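April, late evening

Rain all day, so I stayed in the workshop with the kettle and my tools, quite content. Zsolt had left me a note that the left finger on the gripper was sitting a hair lower than the right, and I spent most of the morning taking both off, cleaning the little rails with a soft brush (so much lint!) and putting everything back with fresh screws. Margit came by with poppy seed cake and held the flashlight for me, bless her.
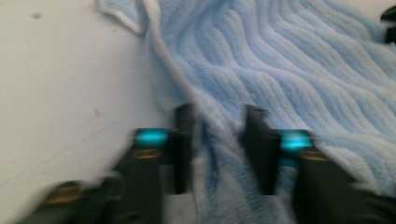

Lint is the real enemy of this gripper, I'm more and more convinced. It gets down into the slides and then the fingers close late, and Zsolt blames the motor, poor motor. After lunch I went back over my checks, and fleece is still my favorite for them, the light blue one with the wavy ridges, as a plush thing like that shows me right away how the tips are pinching. I also want the turquoise markers on the fingers wiped every evening from now on, and I wrote that on the card by the door in big letters so Dezső can't miss it.

Tomorrow the 2 spare springs from Grevby should come, and then I'll do the other gripper the same way. My back is stiff as a board and there's one slice of cake left, which I'm going to eat now.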